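Zitley Student Robot Club
Tutorials > Two arms > Part 3: The dish rack task

In Part 2 we connected both arms and checked that the leader program can move them. Now we will teach the pair to put dishes into a rack and take them out again. New members at our club usually start with this task in January, when the course at Fontes is finished and they have a free evening.

Before you begin, please read the whole page one time. It is easier to change the plan on paper than with two arms in the air.

Step 1. Bring both arms to the start pose

Run the script called home_both and keep your hand near the stop button. The arms must move one after the other, never together, on the first run.

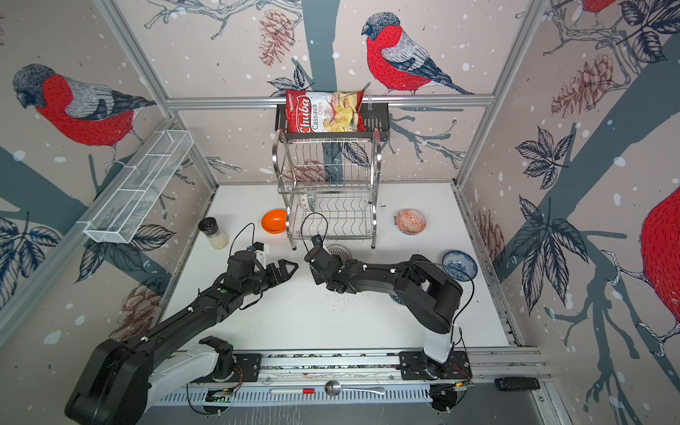
The start pose is saved in the file poses.txt, and you may edit it if your table is different. We like a pose where the grippers are near each other over the middle of the table, and the bowls at the side stay free. If one arm comes too low, raise the shoulder value by 2 and try again. Do not correct it by hand while the motors are on.

Step 2. Choose the dishes

Take dishes which are different in size and pattern. When all bowls are the same, the model learns only this one bowl, and then you are disappointed at the Plidlow demo day, as we were. Keep the rack in the same place for the first recordings. Later you can move it a little.

Step 3. Record the rack motion

Start recording with the Tromach panel and wait for the beep. One person drives each arm. Move slowly when the gripper is between the wires, and close it on the rim of the bowl, not on the bottom. 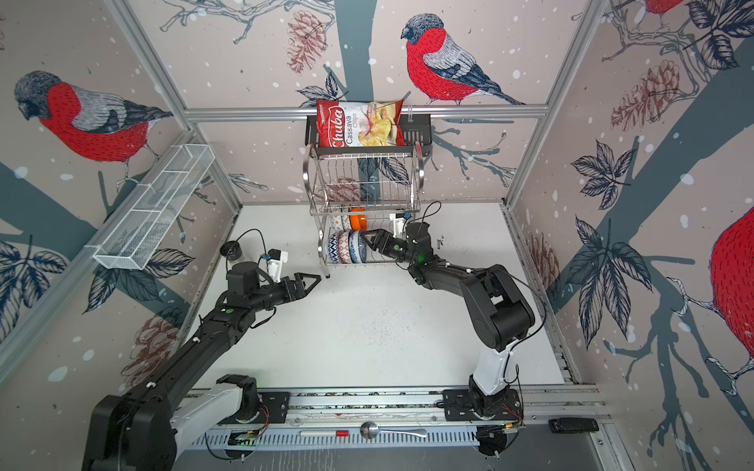 Right gripper at the blue-and-white bowl in the lower tier, left arm waiting.

Our first good set had 39 recordings. Solveig Grønli, who drove the right arm for most of them, advises to stop after every few recordings and rest your wrist. A tired driver makes shaky data.

Step 4. Change the layout

After the first set is safe on the disk, change what is on the table. Write each change in the log. 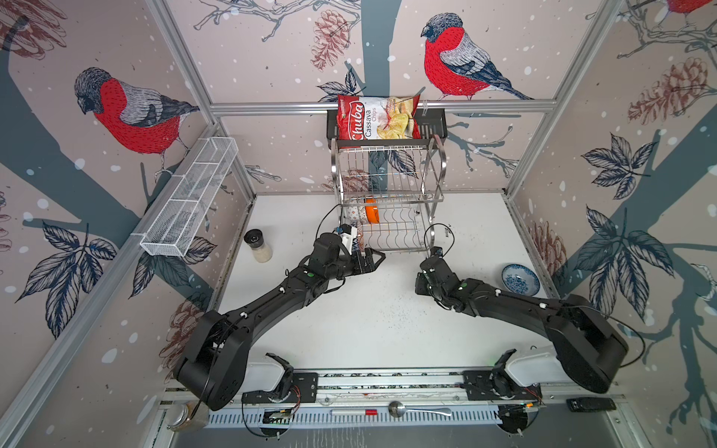
A log line should be short, but another student must be able to rebuild the table from it. Uldis Strazds checks our logs and he sends back any line that says only "dishes moved". For a layout like this one, a good line is: "Orange plate and patterned white plate upright in lower tier, small blue-and-white bowl on the right side of table, grinder on the left." Write also the things that you did not plan to use, because the cameras see them too.

Step 5. Check the reach

Each arm should do the work on its own side, and only the rack is shared. Put the bowls for the right arm on the right side, and try the far one first. If the elbow comes near its limit, bring the bowl closer to you.
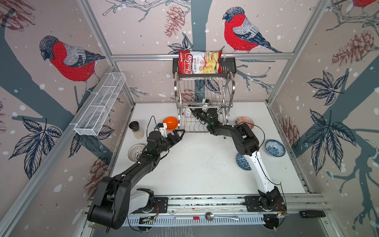
When one arm goes into the rack, the other one should stay back until the first is out. Our rule is that the driver says "out" loudly, and then the second driver may go in. It sounds childish, but we had fewer collisions after we began to do it.

Step 6. Train and test

Copy the recordings to the club computer and start the training before you go home. The folder for this task now holds 1,310 recordings from all groups, so please use your group name in the file name.

Problems we had

The gripper closes but the bowl slides: make the closing speed lower.
One camera picture is late: unplug that camera, wait, and plug it in again.
The arm shakes in the start pose: check the screws at the base.

Part 4 is about sorting spoons and forks.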